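Table-Clearing Sessions, Household Sorting Study – Participants Wanted

Reference: Sorkley 309
Posted 28 Dec 2019
Contact: Loïc Boyer, session scheduling

Sorkley is looking for adults to clear kitchen tables in a furnished apartment at the Grosholm site. The study records the order in which people sort snack leftovers, packaging and scrap after a light meal, and which items they set aside as worth keeping. No special skill is needed. Places are open until all 40 are filled.

What you will do

Each session is made up of 9 short rounds. At the start of a round you will find a kitchen table covered with a cloth and laid with a mix of sealed snacks, used wrappers, foil and protective packaging from fruit. You clear it. Sealed food goes to the shelf box, clean packaging to the gray crate, and everything else to the trash bin on the floor. The cloth comes off last and is shaken out or folded, depending on the round card.

Some rounds use the floor in place of the table. In these, a sheet is laid over a mat and the items are scattered on it. You will need to kneel or squat for several minutes at a time. Kneeling pads can be requested when you book.

Between rounds you wait in the hallway while the kitchen is reset. Resets take nearly 8 minutes. Please do not reenter until called.

Who can take part

– You are 18 or older.
– You can bend, kneel and lift a full kitchen trash bag without pain.
– You clear up after meals at home at least a few times a week.
– You have no allergy to nuts, milk or soy. The snacks stay wrapped, but torn wrappers may carry crumbs.
– You did not take part in the Csonka cupboard study in July.

Reading Chinese is not required. Part of the candy stock is imported, and labels on it may be in Chinese only. If you cannot tell whether a package is sealed, treat it as sealed and put it in the shelf box.

Practical details

Wear closed shoes with a flat sole. Long sleeves should be rolled or pinned. Rings and watches may stay on. Bags and coats go in the lockers by the entrance, and the locker key stays with you during the session.

Payment is by bank transfer after the last round. Participants who stop early are paid for the rounds they completed. Travel costs are refunded for tickets handed in on the same day – later claims cannot be processed. The Fleltard annex has a bike rack but no parking.

To apply, write to Loïc Boyer with the reference in the subject line. Give your age, two time slots that suit you, and any food allergies. You will receive a slot confirmation and the round cards to read in advance. 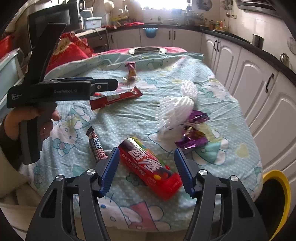 Table and floor work, same kitchen

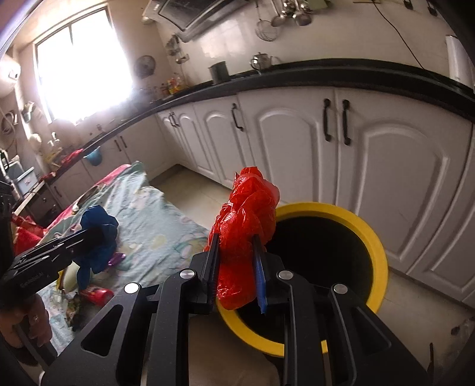
Comments

Csilla: Does the shelf box take opened bars if there is still something inside, or is that trash? The text only covers sealed food. I would also like to know if two people from one household can book the same slot.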